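The Spoon Drawer

She has run the kitchenware shop in Huststead for seven years, and before the kettle has boiled she has already told me which drawer to open first. It is the deep one under the counter, and it is full of spoons.

"People come in for a pan and leave with a spoon," she says, laughing. "I love that! A pan you think over for weeks, but a spoon you pick up and it either sits right in your hand or it doesn't."

She grew up in Borken, in a house where one big serving spoon did for soup, jam and the occasional spanking threat, and she still has it at home (bent, and she won't hear of having it straightened). The shop came later, after a long spell in an office in Solberg that she describes as "perfectly nice and terribly beige." These days she keeps 56 kinds of spoon in stock, and yes, she can tell you where each one goes.

I ask what she looks for when she is choosing new ones, and she takes her time over it, turning her cup around on its saucer.

"Length, first of all. I like a long handle, so your knuckles stay out of the steam. And then color, which I used to be very snobbish about. Everything had to be plain. Then one April I ordered a few bright ones just to cheer up the window, and they were gone by lunchtime." 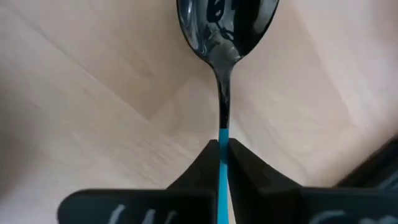
Long handle, dark bowl, and a good strong blue.

She would like a bigger window someday, and maybe a second table for the bowls and ladles. For now she's got a delivery to unpack, and she sends me off with a spoon in my coat pocket.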